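12/05/2025, finish bench

Picked up the oil finish tests again. Boonsong Suksawat cut 22 new blanks from the Lundgren beech and I numbered them on the back with pencil. The old set is no use for comparison, as half of them were sanded to 180 and the other half to 240 and we didn't write down which.

Plan for this round:

- Sivov hardwax, one coat and two coats
- Ornen tung oil, thinned first coat, then full strength
- bare control, same sanding

All blanks sanded to 220, wiped with a damp rag, left overnight, then a light pass by hand with the same grit. Grain came up more than I expected on the flat-sawn pieces. The quarter-sawn ones hardly changed.

First coats went on in the morning. The Sivov wants to be thin. I put too much on blank 4 and it was still tacky at the end of the day, so that one is out. Wiped the others back after ten minutes with a lint-free cloth. Room was at 70 F and humidity at 49 percent when I started. I forgot to read the meter again at noon. 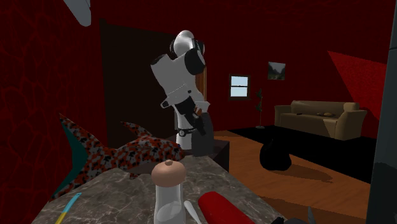
The Ornen soaks in fast on end grain and leaves a dull ring a little way in from the edge. Boonsong thinks the thinned coat is too thin and wants to try it straight from the can on two spares. Fine by me, but they get their own numbers (S1 and S2) and stay out of the main table.

Water spot test comes after a week of cure, same as in June. Plain water, then coffee, then vinegar, each left for an hour under an upturned glass. Last time we used different glasses and the rings were hard to compare. Use the small ones from the kitchen shelf and put them back.

Rub test: Mistden still has the counter set to stop at 3,000 strokes. Leave it there. The felt pad is worn on one side and needs replacing before we run anything on it. I have one pad left in the drawer under the vise and will order more.

Oily rags are laid flat on the rack outside. Please don't ball them up in the bin.

To do:

- [ ] second coats, Sivov and Ornen
- [ ] new felt pad on the rub tester
- [ ] re-label the Ornen can, the date has rubbed off
- [ ] ask Lundgren if the next beech can come from the same batch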